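Fake Fruit, a Wood Table and One Good Bowl

My aunt kept a bowl of wax grapes on her sideboard for my entire childhood, and I swore I'd never own a piece of pretend fruit in my life. Well. I now have a whole drawer of it! It started with one bag from the clearance bin, and then my neighbor Suqin Luo moved to a smaller place and handed me everything she didn't want to pack, and here we are.

So this is what I've worked out about cleaning it, storing it and putting it out so it doesn't look like a dentist's waiting room. If you want the one about real fruit and fruit flies, that's going up in October.

Cleaning comes first. Plastic fruit gets a sort of sticky gray film if it lives anywhere near a stove, and a dry cloth just pushes that around. I fill the sink with lukewarm water and a small squirt of dish soap, drop in the smooth pieces and let them sit for 20 minutes while I do something else (coffee, usually). Then a soft sponge, a rinse, and onto a towel. Check for a seam or a little hole first - some of them are hollow and they'll take on water and slosh at you for a week.

Strawberries are the fussy ones. All those tiny dents hold dust like you wouldn't believe, so I use an old baby toothbrush and go in circles, then do the leafy part with just the damp tip of the brush. Don't scrub the leaves. I have two bald strawberries to prove it. 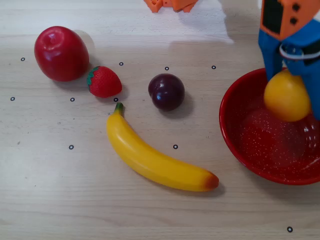
3 min read

I like to lay the pieces out on the table before anything goes in the bowl. You see the colors much better that way, and you can swap things before you've built a pile you don't want to take apart. A red bowl is trickier than a white one, by the way. Put a red apple and a red strawberry in it and they sort of melt away, so the yellow banana and a dark plum have to do the heavy lifting. I lay the banana along the rim with its curve following the bowl, tuck the plum up against it, and let the apple sit a bit higher than everybody else. The strawberry goes in last, wherever there's a gap.

And please, stop before it's full! My friend Cuiping Hao fills hers until it looks like the produce aisle at closing time, and I love her dearly, but a few pieces with some breathing room look so much nicer.

Now the table. Light wood shows everything, and mine has the scars. Soft plastic left sitting on a finish for months can stick to it or leave a dull patch, so anything that stays put gets a bowl or a cloth underneath. For ordinary smudges I wipe along the grain with a barely damp cloth and dry it right away. If you have a gummy spot, try a dab of cooking oil on your fingertip, rub, wait a minute, wipe it off. Test it underneath the table first, please, I don't want letters.

For storage I use egg cartons for the little stuff and a shoebox lined with tissue for the big stuff. Keep it out of the attic. Heat turned my first banana into something more like a boomerang, and the paint on the tip rubbed off onto a pear. Keep the reds away from the yellows too, or at least wrap them, especially if they were cheap.

Oh, and if the shine has gone off an apple, a tiny bit of baby oil on a paper towel brings it back. Buff it well or it'll be a dust magnet by Friday. I haven't found anything that works on a scratched plum, so mine just sits with its good side out.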